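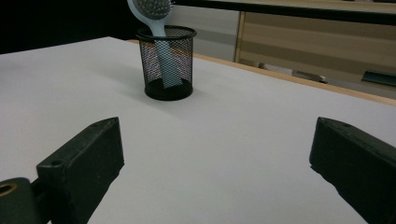
Photo: Châu Lâm / Condstead

4.3 Upright items in open holders

This section applies to tidying tasks in which a household article, such as a hairbrush, stands handle-down in a mesh pen cup. Operators should read Section 4.1 before proceeding.

1. Place the holder on a clear, level tabletop. Record the surface colour in the task log.
2. Set the article in the holder with its head above the rim.
3. Open the gripper fully and approach at tabletop height.
4. Close on the neck of the article. Do not close on the bristles.
5. Lift vertically until the handle clears the rim, then hold for 30 seconds.
6. Return the article to the holder and log the result.

Note: Mesh sides may be misread as solid or as absent by the depth software. Repeat the calibration in Section 3.2 if the reported rim height varies between attempts.

CAUTION: A light holder may tip or travel with the article. Keep hands clear of the fingers while the drive is enabled.

Current capability: In the Flavbridge household trials, 563 of 800 attempts were completed without operator assistance. Condstead does not consider this rate sufficient for unattended use in the home – supervision remains mandatory for all tidying tasks.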